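Workplace | Technology & Jobs

By Ingeborg Plattner
12th March

Seraina Baumgartner has run the washing and packing room at Clunach for long enough to remember when every returned crate was emptied by hand. Clunach rents out tableware for weddings, trade fairs and company dinners. What goes out clean comes back dirty, usually all at once, and somebody has to sort it before it can be washed.

Since February, part of that sorting has been done by two robot arms. They were installed by Trerkance, a small integrator, and they work the first stretch of counter, where cups and bowls are lifted out and set in racks. Baumgartner's team of 10 works the rest.

She did not ask for them. "The owners came to me with the plan already half made," she says. "My first question was who was going to lose hours. My second was who was going to clean the things."

The answer to the first question, so far, is that hours have stayed the same but have moved. Two people who used to stand at the sorting counter now do inspection and packing, which used to be rushed at the end of a shift. On a heavy return the room handles 2624 pieces, and of those the arms can take 2000. The rest are shapes they do not manage: gravy boats, tiered stands, anything with a thin handle.

The second question took longer to settle. The counters at Clunach are tiled, and the grippers work close to the surface, with a camera at the wrist looking down between the fingers.

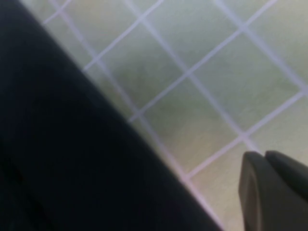 The wrist camera's view of a tiled surface between the gripper fingers.

"I was surprised how little it sees," Baumgartner says. "When I stand at the counter I see the whole room. I know a crate is coming because I hear the door. The arm has a patch of tile and its own fingers. Once I had looked at that view for a while I stopped being annoyed with it for being slow."

It was slow at first. The early weeks were spent on stoppages, and most of them were small. A crate left at the wrong angle was enough. So was a napkin stuck to the bottom of a bowl. Each time, someone had to walk over, clear the counter and press the restart button, and in the beginning that someone was always Baumgartner. She asked for the whole team to be trained instead.

"Trerkance wanted one trained operator per shift. I said no, everybody. If only one person can restart it, then that person never gets a break."

Training took an afternoon for each of them. Some took to it quickly. One of the longest-serving packers still prefers to call a colleague over, and Baumgartner leaves it at that.

Asked what has improved, she talks about wrists and shoulders. Sorting means the same reach and lift for hours, and people used to swap places on the line to get through it. They still swap, but there is less of that work to share. Breakages have not changed much. Noise is worse near the arms and better at the far end of the room, where the crates used to be stacked.

What she misses is harder to put in a report. "The sorting counter was where people talked. You had four of them facing each other, and new starters learned the job there by listening. Now a new person begins in packing, and packing is quieter. I have had to set aside time to show them things they used to pick up by themselves."

She also has a new kind of paperwork. Every stoppage is logged with a cause, and the log goes to Trerkance at the end of the week. She reads it first. Twice she has changed an entry marked "operator error" — in both cases, she says, the crate had been placed exactly as the instructions said.

Management has talked about a third arm for the cutlery. Baumgartner has asked them to wait until after the summer season, and to bring the team into the discussion before an order is placed this time.

"I'm not against it," she says. "I want to be in the room when they decide where it stands. I know where the floor gets slippery."

Related
Cosberg bakery staff vote on new shift pattern
What the Ding warehouse learned from its first year of automatic loading
Who trains the trainers? Small firms and machine safety
Letters: Your views on night work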